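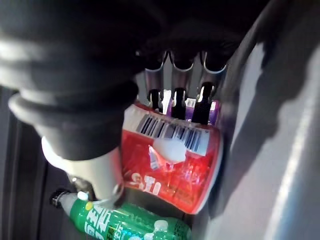
Beathag Geddes asked me at the tea break whether anyone needs a whole talk on putting snacks on a shelf, and said she would give me until slide three to win her over. Fair enough! Let's get going.

Opening (keep it short)
Hello, thanks for coming. I look after shelf layout at Mekia, and I love this stuff. We stock 105 snack lines across our small shops, and every one of them has to be found, faced, scanned and put back when a customer changes their mind by the drinks.

Slide 2 - Bags and cans don't behave the same
Bags slump. They lean on each other, and one bag pulled from the middle can take its neighbor with it. Cans stand up by themselves, but they roll the second they tip over. So I keep bags tight together and give cans a bit of room. Ask the room: who has chased a can down an aisle? (Wait for hands. There are always hands.)
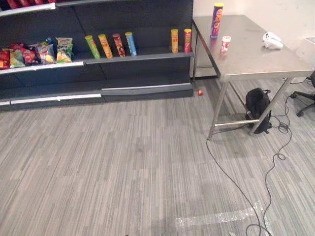
Chip bags at the left, snack cans to the right, with a gap in the can row.

Talk about gaps for a minute. A gap in a row of cans is the most useful thing on the shelf, I really mean it. It tells you where to look first. Please don't spread the other cans out to hide it! Mwanaisha Minja tried leaving gaps open at the Stemadby shop in January and wrote down 274 of them before the month was out. Her list is gorgeous, I'll pass it around if there's time.

Also mention the floor. Small things end up in front of the base, so look down before you step back.

Slide 3 - Barcodes
My favorite part. Find the barcode before you pick the packet up, then turn the packet once and scan. Shiny wrapping throws light back at you, so tilt it a little until the bars are clear.
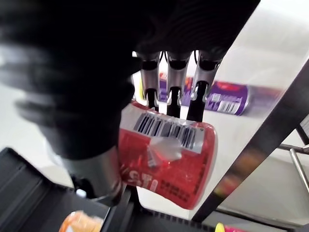 Tape is the other thing to watch. If it wrinkles over the bars, smooth it flat with your thumb and try again, and if it still won't read, type the number in and move on. We did 1,361 scans for the Gresadia stock count, and the slow ones were nearly all creases and glare.

Slide 4 - Try it
Hand out the packets, 12 to a table. Pairs, one facing and one scanning, then swap. Beathag goes first.

Questions until the bell.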